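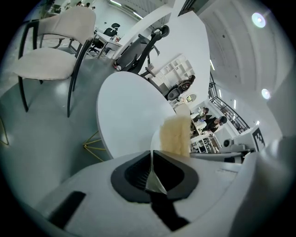
OPINIÓN | Robots y automatización

Menos discurso y más pinza

En abril me colé (bueno, me apunté) en la jornada de puertas abiertas de Duletti, y vengo con ganas de discutir. Yo esperaba un brazo enorme detrás de un cristal y me encontré una oficina luminosa, con su mesita redonda blanca, sus sillas de malla negra y gente trabajando en sus escritorios. Y en medio de todo eso, una pinza de mano que te dejan coger. ¡Te la dejan coger!

Me tocó probar con una cosa beis y peluda, blandita, de esas que parecen facilísimas hasta que intentas levantarlas con dos dedos que no son tuyos. Tardé lo mío. El proyecto se llama Plimovby y quieren reunir 2.000 agarres hechos por personas; llevaban casi 200 cuando llegué yo, así que les queda faena.

¿Mi opinión? Que esto enseña más que cualquier charla. El año pasado fui a la demostración de Utard y me tragué 128 diapositivas (las numeraban, qué crueldad) para ver moverse un robot 2 minutos. Salí sabiendo lo mismo y con hambre.

Eso sí, una pega para Duletti: pregunté quién se queda con lo que grabamos los visitantes y me contestaron con un folleto. Muy bonito el folleto, pero si mis manos van a servir para entrenar una máquina, quiero leerlo antes de entrar, en una hoja y con letra normal. Si lo arreglan, el año que viene repito, y me llevo a mi cuñado, que todavía cree que los robots se programan solos.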